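4.3 Setting up a reading plan

A reading plan divides a book, or a group of books, into daily portions. Plans are stored with your Dolard library and can be shared with a study group. Install at least one translation before you begin (see section 3.1).

1. Open the Library window and select Plans, then New.

2. Type a name for the plan. Names may be up to 70 characters long. Characters after this limit are dropped without a warning.

3. Under Source, select the books to be read. To read the prophets in date order instead of canon order, tick Arrange by period. The periods used are those of the Zou chronology, listed in Appendix B.

4. Under Portion, select Chapters, Verses or Headings. Headings follows the paragraph divisions of the chosen translation, so the length of each day's reading will vary.

5. Enter the number of portions per day. The default is 2.

6. Select Build. Dolard shows the finished plan as a table, with one row for each day.

Note: Psalm titles are counted as verse 1 in some translations and left unnumbered in others. If the plan is built by verses and the translation is later changed, the daily portions in the Psalms may shift by one verse. Rebuild the plan to correct this.

Caution: Rebuilding a plan clears all reading marks. Export the marks first (File, Export, Marks) if you want to keep them.

4.4 Adding linked passages

Linked passages place a promise or prophecy next to the later texts that quote it or refer to it. The Plustdale link set is supplied with the program and contains 2,636 links. It covers direct quotations and close allusions. Links based on theme alone are held in a separate set, which is switched off after installation.

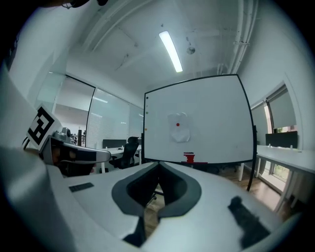 Two hand-held grippers, one with a square marker.

1. Open the plan and select Links, then Add set.

2. Select Plustdale from the list. To use the thematic links as well, tick Include themes.

3. Choose where the links are to appear. Margin shows the reference only. Inline shows the full text of the linked passage below the verse.

4. Set the direction. Forward runs from the older text to the later one, for example from Isaiah 53 to Acts 8. Back runs the other way. Both is allowed, but each link will then be listed under both passages.

5. Select Apply.

A verse can hold up to 200 links, including any you add by hand. When the limit is reached, the Add button is greyed out for that verse.

Note: Quotations in the New Testament often follow the Greek text of the Old Testament. Where the wording differs from your translation, a small G is placed after the reference. Select the G to compare the two readings. This needs the Flarketden Greek module, which must be unlocked separately.

4.5 Sharing a plan with a group

1. Select the plan and choose Share.

2. Enter the group code. Codes are not case sensitive.

3. Select whether members may see your notes. The default is No.

Members receive the plan the next time they connect. Later changes to the plan are sent at 03:00 each night. To send them at once, choose Share, Update now.

Caution: Removing a plan from a group also removes it from the libraries of members who have not saved their own copy.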